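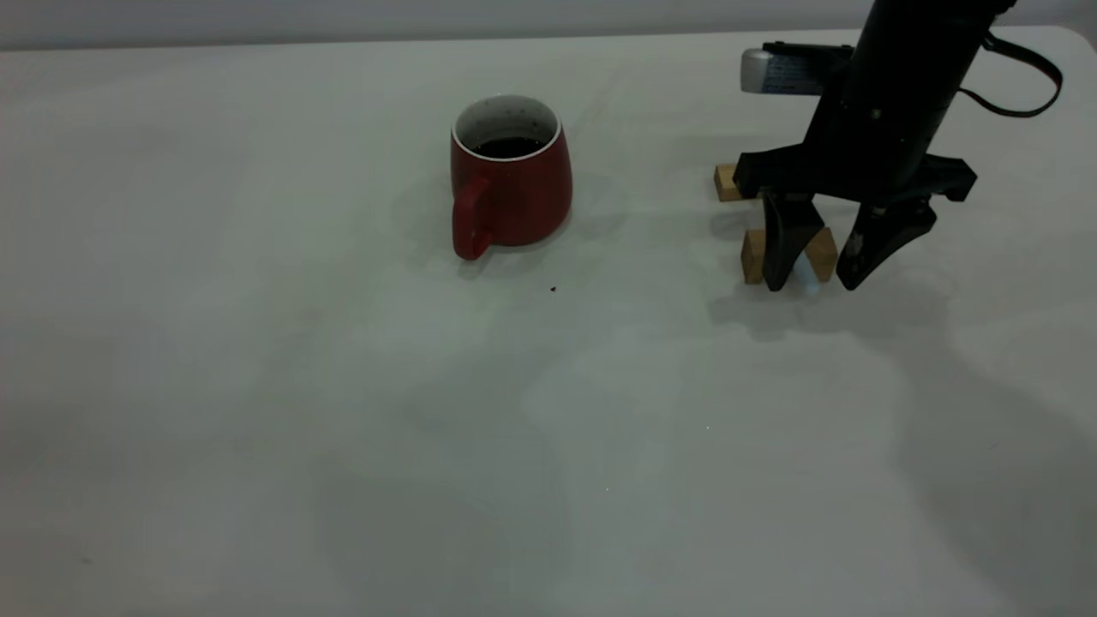 From: Alistair MacBrayne
To: bumville-tinkerers list
Subject: Re: [bumville-tinkerers] Dimau open day, did anyone go?

Orest Demchenko wrote:

> Did anyone from the list get along to the Dimau open day? I had a
> place booked and then spent the whole afternoon under my sister's
> sink. The flyer promised "a robot that helps at the breakfast table",
> and I would like to know (a) whether it did, (b) whether they let you
> ask proper questions, and (c) whether it would be worth trying to get
> them over to talk to us in January, when we have the hall and no
> speaker.
>
> Also, is the car park at the old mill open to visitors yet or do you
> still have to leave the car at Rodrigues and walk?
>
> Orest

I went. Taking your questions in reverse order, as the car park is the one I feel strongest about:

You still have to leave the car at Rodrigues. The mill car park has a barrier, a keypad and a sign saying visitors should ask at reception for the code, reception being on the far side of the barrier. I walked. It was raining sideways. The mill has 1786 carved over the door and I believe the guttering is original.

Worth having in January? Yes, I think so, with some conditions which I'll come to.

They had places for 30 and I'd say most of them were taken. We were split into two groups. Mine got the talk first and the robot second, and the other lot got the robot first and were let loose on the biscuits while we were still looking at slides. There were no biscuits by the time we came out. I mention it only so that whoever goes next year can make sure of being in the other group.

The talk was fine. A pleasant young woman from the software side took us through how Cella works (Cella is the name of the whole setup, arm and program together, though she slipped now and then and called it "she", and then looked cross with herself). The short version is that somebody drives the arm by hand through a job over and over, all of it is recorded, and the program learns from the recordings what the job is supposed to look like. For the spoon job they used 103 recordings, which they consider on the low side. Somebody asked who had done all the driving. She had done most of it. You could hear it in her voice.

Then we went next door for the breakfast table. Orest, I don't want to be unkind about the flyer, but if you were picturing toast you should stop. It's a plain pale table with an arm over it, a mug of coffee, a spoon and some small blocks of wood. The arm is a black thing with two fingers on the end, rather like a heron that has gone into industry. The job on the day was to pick up the spoon, get the business end into the mug and give it a stir. I thought of the number of times I've managed this before my eyes were properly open and felt, for once, quite highly skilled.

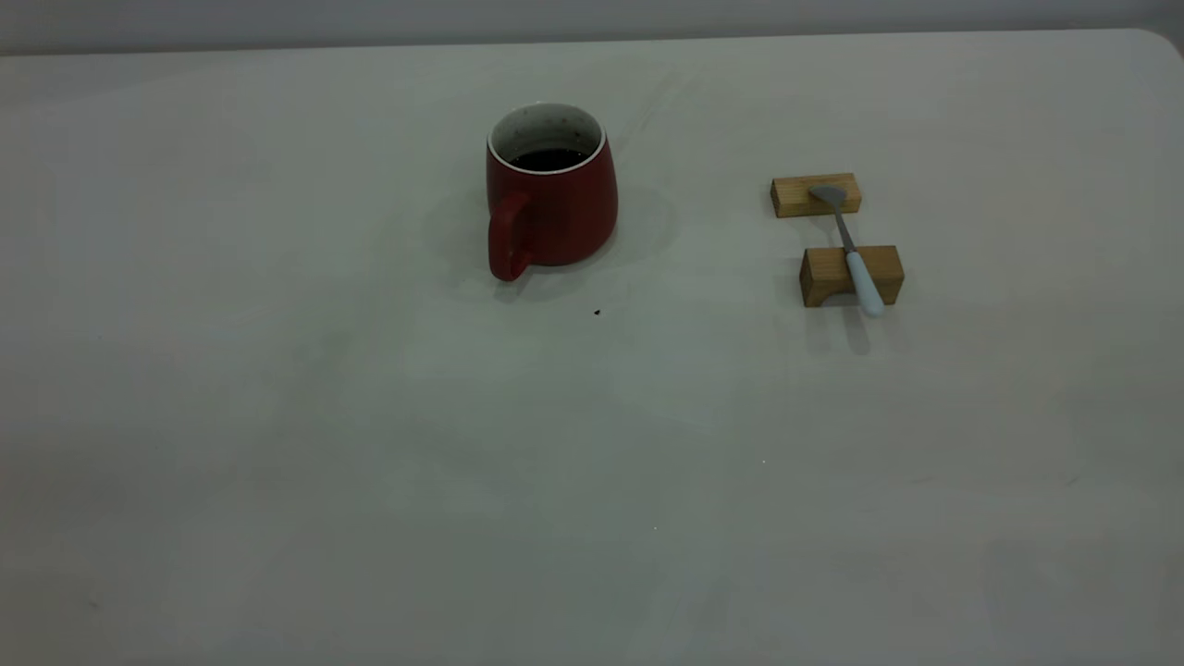

The blocks are there for the spoon. I asked why they didn't just put it down on the table like everybody else in the country, and it's a fair answer: a spoon lying flat is a horrible thing to pick up if you only have two fingers and no fingernails. Prop it up across a couple of bits of wood and there's air under the handle, so the fingers can come down on either side and close without scraping the table. They've tried it flat. They would rather not talk about flat yet. I liked them for saying so.

How did it do? The first go I saw was lovely. It came down slowly, dithered a bit, took hold of the spoon by the handle and carried it across to the mug, and there was a round of applause which I joined in with before I'd decided whether I was impressed. The second go it nudged one of the blocks on the way in, the spoon swung round, and the fingers closed with great care on nothing at all. What interested me was what came next. It went back up, stopped, and had another try from a slightly different side, and missed again. Then a third, and missed again. A small boy at the front said "it's like Grandad", and Grandad, who was standing behind him, took it well.

They did 16 goes for our group and kept the score on a whiteboard, bad ones included. I didn't copy the board down, so please don't ask me for a percentage. More good than bad, and the bad ones were nearly all at the picking up end. Once it had the spoon properly it didn't seem to have much trouble finding the mug. The stirring itself was a single stately turn, like somebody stirring in a cathedral.

A few things I wrote on the back of the flyer that may be of use to those of you building things:

Light matters more to it than they'd like. They have the blinds shut and the lamps fixed where they are. When somebody in our group leaned in and put a shadow over the blocks, the next go was noticeably worse, and we were all asked, very politely, to stand back behind the tape.

The mug can move a bit. They shifted it a hand's width either way between goes and it coped. They turned the handle round to the other side once, at the boy's request, and it coped with that too, which seemed to surprise them.

The spoon can't move much. Turn it end for end on its blocks and you get the heron thinking hard.

There's no feeling in the fingers. It can tell how far they have closed and that's all, so it knows it has missed in roughly the way I know I've missed the last step on the stairs. They want to put some sort of pressure pad on the tips but the ones they bought wore through. I said our lot had been round that particular houses with the apple picker and I'd pass on what we learned, which as I remember was mainly swearing.

There's a large red stop button, and a member of staff who stands next to it and does nothing else. I asked him whether he'd had to press it. Once, he said, and it was his own sleeve.

On your (b), they were very good about questions. Nobody was fobbed off, and the awkward ones (what does it cost, who is it for, would you leave it alone with your mother) got proper answers, which were "a lot", "we're not sure yet" and "no". I've sat through a good many demonstrations where something worked perfectly behind glass and everyone went home none the wiser. I'd sooner watch one drop the spoon.

So, January. I spoke to the software woman at the end and she's willing in principle. The conditions:

The arm can't come without its table. It all travels as one lump in a van, so we'd need the double doors and someone to shift the piano.

They'd want the hall from four o'clock to set up, and the badminton people have it until six. Orest, you know the badminton people. I am no longer on terms with the badminton people.

The strip lights would have to be off and their own lamps on. Has anyone ever found the switch for the left-hand bank? I have a feeling it's in the kitchen, behind the urn.

If the van is too much bother she would come on her own with some film and a spare set of fingers to pass round. I'd be happy with that myself, as I've moved that piano before, but I suspect the younger members will want to see it go.

I said we'd let her know by the end of the month. Could people reply to the list and not just to me, please, as last time I ended up with all the opinions and no evidence of them.

Also, I seem to have come away with somebody's umbrella. Dark green, wooden handle, one bent rib. Mine is black and in much better condition, so if you were there and think you've done well out of the afternoon, please get in touch.

Alistair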